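Re: [fustcombe-swap] Folding shirts for the January table
From: Nandini Rao

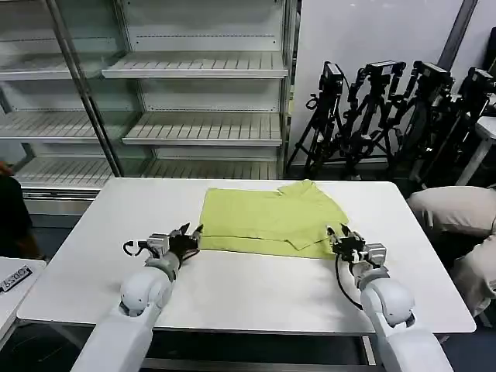 Do the shirts have to be folded before they go out?
Folded is better for adult sizes, and children's things can go in the tubs as they are.

Ghazala Zaidi wrote:
> I'd like us all to use the file fold this time, where the shirt ends up
> as a little packet that stands on its edge. Kulap did her whole dresser
> that way and says you fit twice as much in. We have nearly 500 shirts
> coming, so space matters.

I have my doubts about "twice as much." Same shirts, same cotton. Did Kulap get rid of any before she measured?

My bigger trouble is with people shopping. They pull a packet out, shake it open to see the size, and put it back as a lump. By 11 a.m. the row has fallen over and somebody is refolding it, usually me. A plain flat fold can be redone in a few seconds: sleeves in, bottom hem up, smooth the collar end so it doesn't bunch. I don't see what the extra three folds buy us.

Also, jersey tees won't stand up unless they're packed tight, and then you can't get one out.

If Ghazala wants to try packets on one table, fine, but I'd want the size on a sticker, facing up. The other tables stay flat, largest at the bottom.

Does anyone still have the sticker roll?

Nandini R.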